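Home & Garden > Laundry & Linens > Folding and Storage

Is there any point in folding cleaning cloths?

I bought a pack of red cloths from Skustmont in May and my sister-in-law insists they have to be folded and stacked or they "go bad." I've been throwing mine in a basket under the sink for years and the dishes still get dry. She sent me some article claiming a folded cloth lasts twice as long. I don't buy it. Is there a real reason to do this or is it just for people who like a tidy shelf?

posted by drawerful, July 2022

Marnlow

I'd want to see who wrote that article. A cloth wears out from being scrubbed with, washed hot and run through the dryer. Sitting in a square shape on a shelf does nothing for it one way or the other. I read a blog once that said you get 3000 wipes out of a folded cloth, and of course there was no word on who did the wiping.

What folding does get you is space. A heap of cloths takes up the whole basket and you always pull out the one with the bleach stain. A stack goes in a corner. If you have the room, leave them in the heap and tell your sister-in-law they're fine.

The one thing I would say is make sure they're dry all the way through first. A damp cloth folded into a thick stack will smell sour in a couple of days, and then folding has made things worse.

bhardwaj773

just fold them, it takes 2 seconds

Stonis

Two seconds is generous. It's quick if the cloth is already flat. If it came out of the dryer in a wad you have to find the corners first, and that's where the time goes. Shake it, get hold of two corners, lay it down, and smooth it from the middle out. Then fold. People who skip the laying down part and fold in midair end up with a lump that falls over on the shelf, and I don't see how that beats the basket.

I also don't believe in the folding boards they sell for this. Any clear table will do. Put the finished ones at one end and keep the basket at the other so they don't get mixed up.

Bunched up first, then spread out:
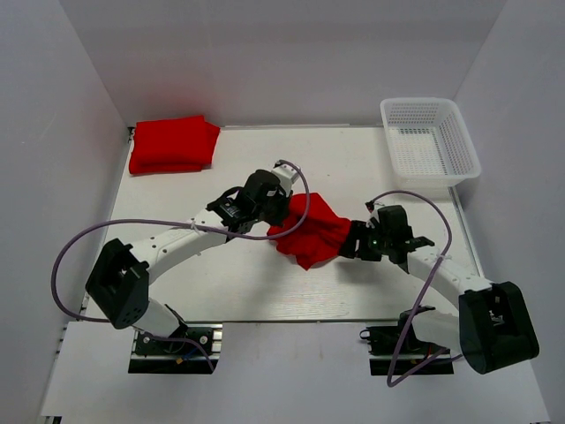
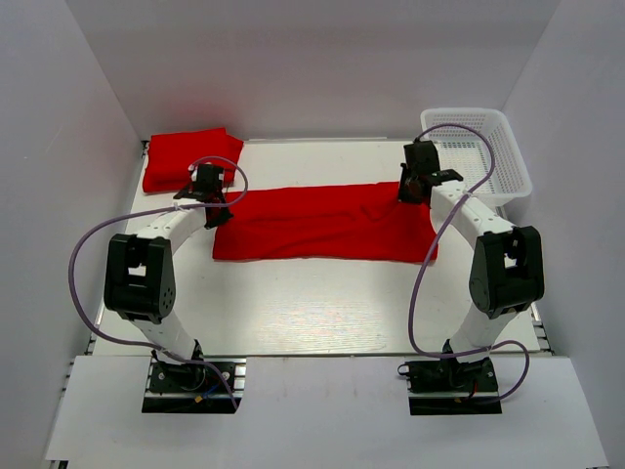 Do new red cloths need to be washed separately?

For the first few washes I would, whatever the label says about colorfast dye. Put one in a sink of warm water with an old white rag and leave it for half an hour. If the rag comes out pink, keep the cloths away from your towels for a while longer.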